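Kategorie: Prüfberichte / Zellenausrüstung

Polstermatte Namari als Unterlage im Türversuch

Die Zelle Clardale wird seit April mit der Matte Namari betrieben. Zu beurteilen war, ob ein leichter Schrankkorpus ohne Verschraubung auf dem Tisch verbleibt, während der Arm die Tür öffnet.

Bei 100 Öffnungen musste der Korpus 6 Mal neu ausgerichtet werden - zuvor war dies nach jeweils 5 Durchgängen erforderlich. Das Auflegen und Einmessen dauert rund 14 Minuten. Die Reinigung erfolgt bei abgeschaltetem Arm. Zu bemängeln ist das vorstehende Etikett an der Vorderkante.

Bewertung: gut, für leichte Möbel empfohlen.

Verwandte Beiträge
- Greiferbacken prüfen und wechseln
- Kabelführung am Handgelenk
- Tischspanner Zustorero im Vergleich

© Prüfstelle Bhardwaj | Kontakt | Nach oben

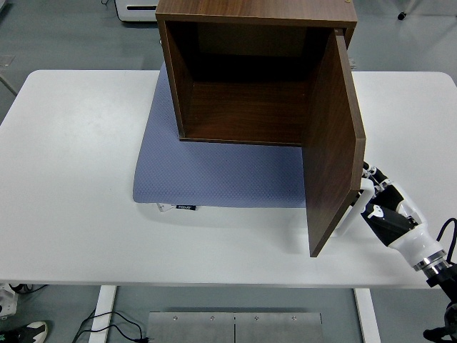 Türversuch mit Schrankkorpus auf der Matte, Greifer an der Türkante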